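Comment vérifier qu'une vidéo de revendication est récente ?

Vlasta Ševčík
Je prépare un exposé sur la propagande armée et je bute sur la datation des messages.
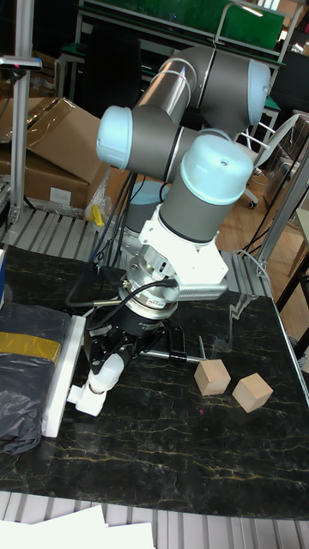
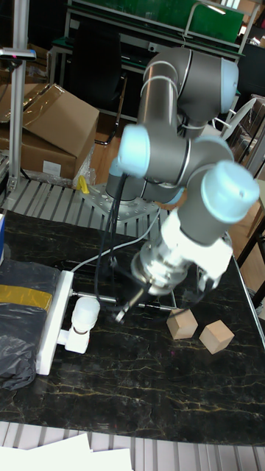
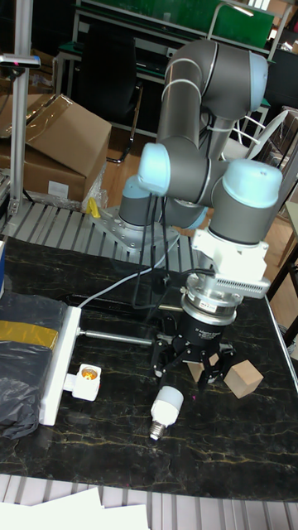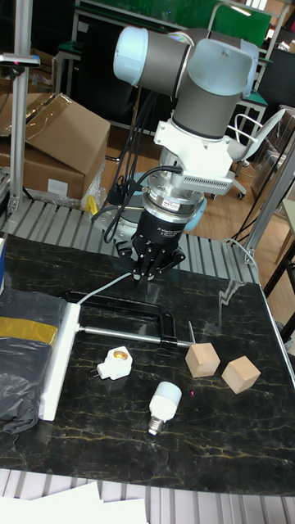 Pour dater une vidéo, moi je pars de ce qui est dit - un attentat cité, un nom. Le décor m'aide peu : une table noire à motif marbre, ça se trouve partout. Vous faites comment ?

Bastos
Cherche la première mise en ligne, puis compare avec les dépêches de mai !

Clulter
Méfie-toi, le son est parfois plus vieux que le montage.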